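Search this site Go

2 min read

Can a machine fold the wash yet? We put the question to an engineer at Kosen, and the answer came quickly. "Folding, yes, on a good day. Doing the laundry, no – and I love that there's so much left to work on!"

Jerseys get the longest answer. "The cloth is slippery, the letters vanish into the creases, and you have to find a corner before you can do anything." 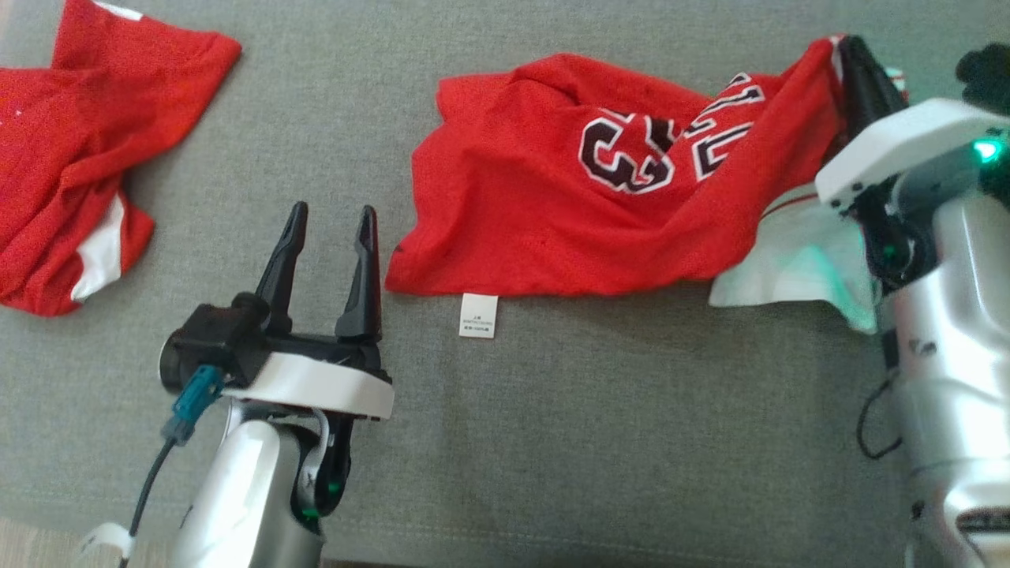

Shirts used to take the Kosen team 15 minutes each. "Now we're down to 4, and I still cheer."

Is that quick enough for a shop floor? "Kindunex asked us the same thing. A store clerk would beat us easily. But at night, with a full basket and no rush? I'd say we're close."
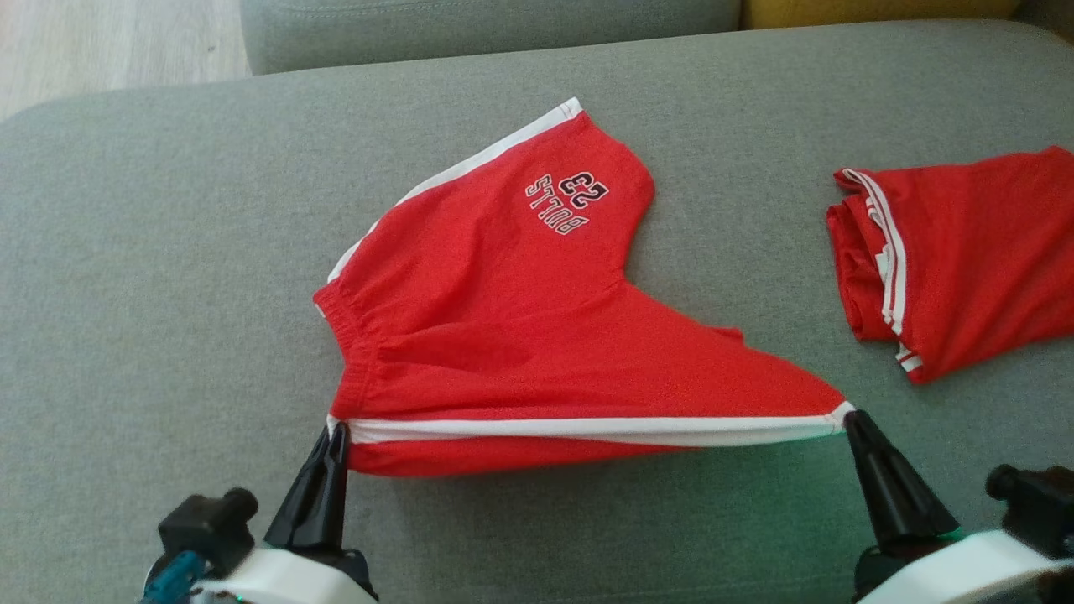
Red shorts held by the edge with the white stripe.

Socks come next, in September. "Two that match," the engineer says, laughing. "That's the dream."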